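Measuring a Mountain on the Moon from a School Parking Lot
Bamano Project, Final Report
Geraghty School, Jemden
Handed in Feb 28, 2019

How we got started

When our group first sat down to pick a topic, every one of us wanted to do something about the Moon, and every one of us wanted to do something different. One wanted the landings, one wanted tides, and two wanted to build a lander out of foam board (we may still do that in March, if there is any foam board left). What brought us together was an old library book with a short chapter on how people worked out the heights of lunar mountains long before anybody had gone there. All they used was a telescope, the length of a shadow and some geometry. We read that chapter out loud over lunch and that was that. We called it the Bamano Project after the name we had given our mountain, which of course has a proper name on the real maps, but we had grown fond of ours by then.

The idea

If you know how high the Sun stands in the sky over a particular spot on the Moon, and you know how long the shadow of a mountain is at that moment, you can work out how tall the mountain is. It is the same thing as measuring a flagpole on a sunny afternoon. The Moon makes it harder in a few ways. The ground curves, the shadow may run down into a hollow, and you are looking at the whole thing from a very long way off and usually at a slant. 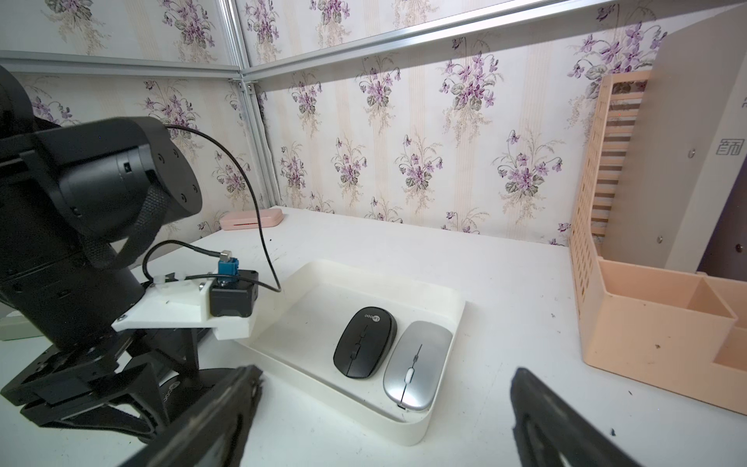

Why not just look the height up, we were asked at the midterm talk, when spacecraft have mapped the whole Moon already and done it far better than a school telescope can? It was a fair thing to ask and we talked about it for most of the bus ride home. Our answer is that we wanted to know how a person can find out a thing like that at all, and looking it up would only have told us that somebody else knew.

What we did

We used the school's Hunex telescope, which is older than we are and has a focus knob that slips if you breathe on it. We set up behind the gym, where the building blocks most of the street lights. Out of 24 evenings we had marked on the calendar, the clouds gave us only three with our mountain close enough to the line between day and night to throw a good long shadow. We took pictures through the eyepiece, printed the sharpest one from each evening and measured the shadow with a ruler, comparing it against a crater whose width we had from a lunar atlas. The Sun's height over that spot came from a table in the back of the same atlas.

Our results

First evening: 1,692 meters
Second evening: 2,852 meters
Third evening: 2,468 meters

As you will notice, these do not agree very well, and for a while we were pretty glum about it! The first evening is the one we trust least. The Moon was low, the air was boiling, and the tip of the shadow was so blurry that we argued over where it ended. The other two are closer together, and we think the true height is probably somewhere near them.

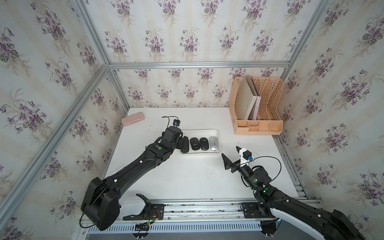
Have you thought about the ground the shadow falls on, went one comment on our draft, because if it slopes away from the mountain your shadow will be too long and your height too big. We had not, and we were grateful. With the Sun at a different height each evening, the tip of the shadow lands in a different place, so a slope or a dip could push our numbers around even if our ruler work were perfect. We added it to our list of errors, right under the focus knob.

What we would change

We would measure every print several times, with a different person holding the ruler, and write the answers down before comparing them. We would also start earlier in the school year and try a second mountain on flatter ground. The prints and the worksheets are in the blue binder in the science room, and the next group is very welcome to them.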